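Betex Table Unit, Clerley site
Set-up guide for floor staff
Section 4: Starting a shift with the unit

Rev. 8 Apr 2022. Written by Velimir Shehu, checked by Kalliopi Georgiou. Replaces the January sheet. Bin the January sheet.

Who this is for

Anyone on the lounge side who used to lay out rolls by hand. You still own the tables. The unit does the picking up and setting down, you do the start, the look-over and the stop. Kitchen side, see Section 6.

What changes for you

Table lead: no more laying rolls. You start the unit, stay in the room for the first run, sign the log.
Runner: brings stock, takes wrap waste. Same as before but no reaching over the table while the arms are live.
Shift manager: gets the stop calls. Also decides if a table goes back to hand work.

Nobody's hours are cut by this section. If your rota changed and you were not told why, ask Kalliopi, not the Tirkberg engineer. He can't help you with it.

4.1 Before power on

1. Clear the table. Everything. Cups, menus, phones, the little card holders.
2. Wipe it, dry it. A wet top makes the paper stick.
3. Check the carpet where the unit stands. No cables, no bags.
4. Push chairs back, at least 2 big steps from the unit. Against the far wall is better.
5. Key in. Turn to READY. Wait for the tone.

CAUTION: Do not lean on the tabletop to check if it wobbles. Use the foot of the table. If it wobbles, wedge it before you key in, not after.

4.2 First pick of the shift

1. Select Radulović routine on the panel (the name is from the man who set it up, it is not a brand). Press once. Pressing twice queues two runs.
2. Step back behind the chair line.
3. Let it home both arms. It can look stuck. Give it a slow count of ten.
4. Watch the first roll all the way. Up and down, both.

Roll held up over the table, and roll on the table with the jaws open:

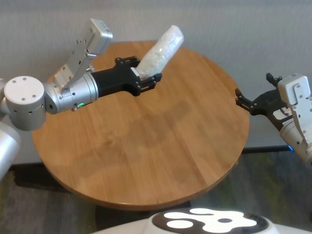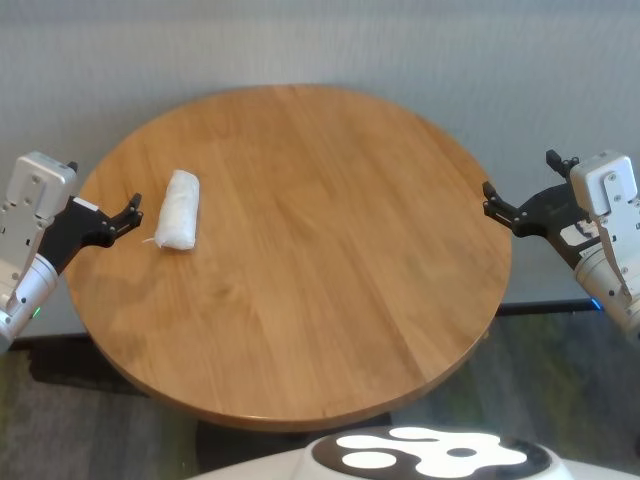
5. Look at where the roll ended up. Near the edge is OK if the whole roll is on wood. Hanging over the rim is not OK, press HOLD.
6. Look at the wrap. Creased is fine. Torn is not, take it out at the next hold and put it in the waste tub.
7. Press CONTINUE and stay in the room untill the run ends.

NOTE: One arm sitting idle is normal. This routine picks with one side at a time. Don't report it.

NOTE: Guests will ask. Say it lays out the rolls and you are running it. Keep them behind the chair line, kids too.

4.3 Stopping

HOLD: arms stay where they are, jaws stay as they are. Use this for anything small.
STOP: red button. Arms go slack after a moment, so a held roll can drop. Use it if a person is close. Don't think about it, press it.

After STOP:

1. Key to OFF.
2. Get hands and stock away from under the arms.
3. Call the shift manager. Do not restart on your own, even if you know what happened.
4. Write it in the log. Time, table, what you saw. One line is enough.

CAUTION: Never pull a roll out of closed jaws. HOLD, then RELEASE, then take it with a hand underneath. The finger tips pinch.

4.4 Hand work

You can always go back to hand work. Key OFF, unit parked, lay the table like before. Say so in the log. It does not count against the table lead. We had people in the trial who kept a bad run going becuase they thought it would look wrong to stop. It doesn't.

Keep in practice too. Each table lead lays at least one table by hand per shift, your pick which one. Kalliopi asked for this after the trial and it stays in.

4.5 Counts and cleaning

The panel shows total picks since last service. Copy the number to the log at end of shift, as it reads, e.g. 1,207. Don't round.

At 2,000 the unit wants a service and won't start a new run. Ring Tirkberg before that, some 100 picks early is good. They don't come same day.

Finger tips: dry cloth, end of shift, key OFF. No spray. No table polish anywhere near them.
Wrap waste: check the floor round the table foot, bits of film end up there.
Body: damp cloth, wrung out well.

4.6 Handing over

Tell the next lead: pick count, any stops, any table on hand work. In person if they're there, otherwise top line of the log. Key goes back on the hook in the office, not in your apron.

Next: Section 5, Loading stock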